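Went to the open day at Gusstead after all, even though I'd talked myself out of it twice over breakfast. So glad I did! Parking was a pain (the Haleck lot was full by 11 and I ended up way over behind the bakery) but they had coffee at the door and a sticker for my shirt, so I forgave them.

Cecilia Gyamfi took our group around. She talks fast and I liked her right away. I'd figured it would all be big orange arms behind glass, and instead we spent most of the hour at the tables where people teach the machines by doing the job themselves, over and over, with a gripper you hold in your hand. The job at the table I got stuck on was plugs and a power strip. I do that at home without looking, usually while swearing under the desk, and I never once thought of it as a skill.

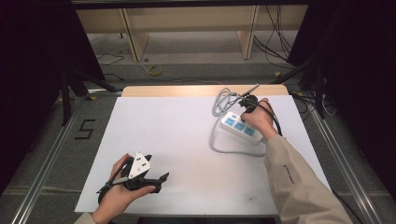 Cecilia said they'd collected 319 tries at it so far and wanted a lot more, and a man from Tully asked whether it ever got boring. She said yes, very, and everybody laughed. I got to squeeze one of the spare grippers myself! Lighter than I expected, and my thumb got tired in no time.

Bought a Pindeck mug on the way out, nearly 27 dollars, which is silly for a mug. Must email Cecilia about the evening talk in September.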